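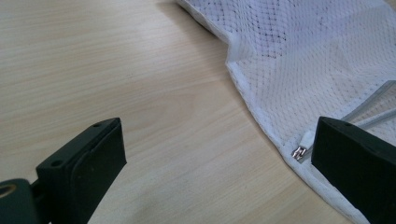 Reviews / Handheld grippers / Good practice

Drultumeck two-finger handheld gripper, with Stullorent pads

Zips on mesh laundry bags are a fair test of a recording protocol. The pull tab is small and the netting folds over itself. We used the Nerside rules: fingers open at the start, slider in view between approach and contact, bag flat on the table, no free hand on the fabric.

The rubbery pad on the inner face holds a plastic tab well. Blunt finger tips are the weak point - they press the hem before they reach the tab. Of 900 takes, 80 were rejected under the contact rule, most for this.

The manual asks for a check of the finger screws every 244 cycles. Sensible, but it gives no torque value. Masanja's checklist does, and we would follow that.

Recommended for zips and tabs. Not for drawstrings.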